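October 2020

Up early because the boiler was making its noise again. Bled the radiator in the hall, which made no difference. Toast, then the bus as far as Zevelley and walked the rest along the canal path. Rain in the night and the path was mostly leaves. Got to the workshop before the others and put the heater on in the back.

The job for today was the worktop. I have been putting it off for weeks. It was last oiled in May and I wrote at the time that it would want doing again by the end of the summer, and then the end of the summer came and I did other things. The wood has gone dull and feels rough if you run the back of your hand over it. Water used to sit on it in beads and now it goes straight in. I tried it with a few drops from the kettle lid and could watch the wood go dark.

Looked for the tin of Draker oil and couldn't find it in the paint cupboard, where it is meant to be. It was under the sink in the kitchen with the washing-up liquid. The lid had been put on crooked and there was a thick skin on top. I cut round the skin with an old knife and lifted it out, and what was underneath looked all right, thin and clear and smelling the way it should. There wasn't a lot left. Enough for one coat if I was careful, and two if I was mean with it.

Then went through the rags. Most of them have been used for grease and are no good for this. Found an old pillowcase and tore that up.

Swept the floor first so as not to kick dust about later. The worst of it is always behind the white cabinet, where the broom doesn't reach. I used the long nozzle of the vacuum and got out a pencil, a washer, a lot of fluff and a receipt from Zokitz for £29, which I have been looking for since we bought the handles. Put it in the folder. I had already told them at the office that it was lost, so I shall have to write again and say it isn't.

The handles themselves have been fine. I was against them at the time because they are so small, and I thought people would end up pulling on the edges of the fronts instead, and a few people do. But they haven't worked loose. I went over the screws this morning with the short screwdriver and only the one near the bottom took any turning at all.

Wiped down the side panel with warm water and a bit of soda. It marks easily, being white. There was a long grey scuff at knee height that I took for a scratch, but it came off with the soft side of the sponge. Left the base alone. It is dark and doesn't show anything, and my back was already complaining.

Stopped for a drink at eleven. There was no milk in the fridge so I went across to Lâm for a coffee and had a cheese roll as well, as I hadn't brought any lunch. They have put their prices up again. The woman there asked if we were still busy and I said yes, and she said they were not, and that she was thinking of closing at three in the afternoons through the winter. I hope she doesn't. It is the only place to get anything this side of the bridge.

Back by half past.

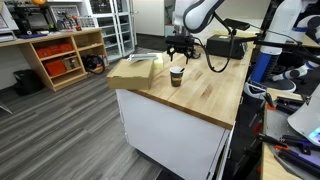 Fatima Tijani thinks the brown patches near the middle are where somebody has stood something wet, and that oil on its own will only make them darker. She said to take them back with fine paper first and then put the oil on thin, and leave it overnight before a second coat. Her mother had the same sort of wood in her kitchen and did it twice a year with whatever she had in the house, and it lasted until they moved.

I said I thought some of the darker bits were just the wood. It is made of narrow strips glued side by side and they were never all the same colour to begin with. She said in that case they would have straight edges, going along the strips, and to look at it properly in the light. So I got the torch and held it low down, and she was right about one of them, which goes across the strips with a rounded edge like the side of a cup. The others I am still not sure of. They could be either.

The paper cups are part of the trouble, I think. They sweat underneath if they are left to stand, and people put them down wherever there is a space and then forget whose they are. I do it myself. I have said before that we ought to have a tray at the front corner, or a mat, and it was agreed and then nothing was bought. I will bring the cork one from home. It has a burn on it but that hardly matters in a workshop.

Moved the cardboard box off the left corner. It has sat there so long, sticking out over the edge, that I have started walking round it without thinking, and I have still caught my hip on it more than once. I put it on the shelf by the door. The yellow block went on the shelf too. I asked whether anyone was using it and got a shrug, so I have written a label for it with the date I moved it on, and if it is still there at Christmas I shall find it a home.

Then the sanding. I did it by hand with the cork block and fine paper, going along the strips and never across them. The part nearest the front came up quickly. The front edge is thick and square and I wanted to leave it square, so I only took the paper along it lightly to get the furry feeling off, and eased the corner a very little where it is sharp. I didn't attempt the far end by the back wall. That can be a job for another day, when there is someone to help me reach and some of the things back there can be shifted.

The mark that Fatima had picked out got paler but did not go. I gave it a second go with slightly coarser paper and then stopped, as I could feel with my fingers that I was starting to make a dip. A pale mark is better than a dip. The sandpaper is sold in packs of 16 and we are nearly through the pack, so put that on the list.

Vacuumed, wiped it over with a damp cloth, and waited for it to dry. While I waited I turned out the top of the cabinet. It was mostly pens that don't write and lengths of tape stuck to themselves. Threw those away. Found the good tape measure, the one with the stop that works, and put it back on its hook.

Oil went on after two o'clock. A little in the middle of a folded piece of pillowcase, and rub it in until it stops looking wet, then move along. It changes the colour straight away. The pale strips go more of a honey shade and you can see the grain in them again. I had forgotten how much I like that part. Left it twenty minutes and then wiped off what hadn't gone in, which was hardly any, so the wood must have been thirsty.

Hung the rags over the rail outside to dry flat, well apart. There was a fire at my uncle's from rags left in a bucket, years ago now, and I have always been careful since. Brought them in before I left and put them in the metal bin with the lid down.

We did talk at tea about whether to replace the worktop altogether. Someone had been looking up prices for solid surfaces and said that to do that cabinet and the run along the side would come to 3,000 with the fitting. I said that was ridiculous when a tin of oil does it. Fatima said the oil only does it if somebody puts the oil on, which was fair. It was left that I would do it in spring and autumn and write it on the wall calendar so that it is not only in my head. I wrote it on before I went home, in red.

Taped a piece of paper to the front asking people to keep off the oiled part until tomorrow. I expect there will be a cup on it by nine.

Walked back the long way as the rain had stopped. Bought milk, onions, a loaf and light bulbs. The number 4 was late and then two came together. Soup for supper, out of the freezer, I think leek. My hands still smell of the oil even after washing them with sugar and soap, and there is some on the cuff of the green jumper, so that has gone to soak in the basin.

To get: Draker oil, the larger tin if they have it. Fine sandpaper. Clean cotton rags, ask at the charity shop. Milk for the workshop fridge. Cork mat from the cupboard under the stairs, put it by the front door tonight or I shall forget it.

Ring about the boiler.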